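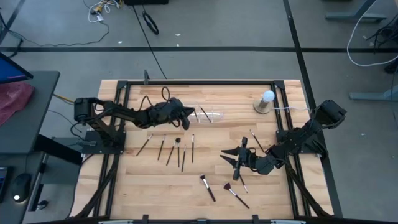 I own far too many makeup brushes, and I've come round to thinking the problem is where we keep them. For years mine lived in a mug on the bathroom shelf in Studton, heads up, like a bunch of sad flowers. You'd grab one, get the wrong one, shove it back and bend the bristles of its neighbour. So I'm now firmly on the side of the tray. Lay slim black brushes out on a bare wooden table and you can tell which has the squarish head and which has the thin handle, and a long clear oval tray lets you go on seeing them once they're put away. A mug can't do that!

My friend Giang Mạc thinks I'm being daft. She says a mug takes up no room, and trays are for people with dressing tables. Fair enough, her flat in Edinstead is tiny. But she also bought the same angled brush twice last July, and I rest my case.

What I really can't stand is the posh storage. I looked at a spinning tower from Kinoshita that claims to hold 200 brushes - who has 200 brushes? Who has the face for it? Mine cost less than a sandwich and it wipes clean with a bit of kitchen roll.

I will admit a tray gets dusty, and if you've got a cat you'll want a lid. I also think you should tip the whole lot out now and then and be a bit ruthless. I did mine last month and found two I couldn't name a use for. They're in the paint tin drawer now, doing skirting boards.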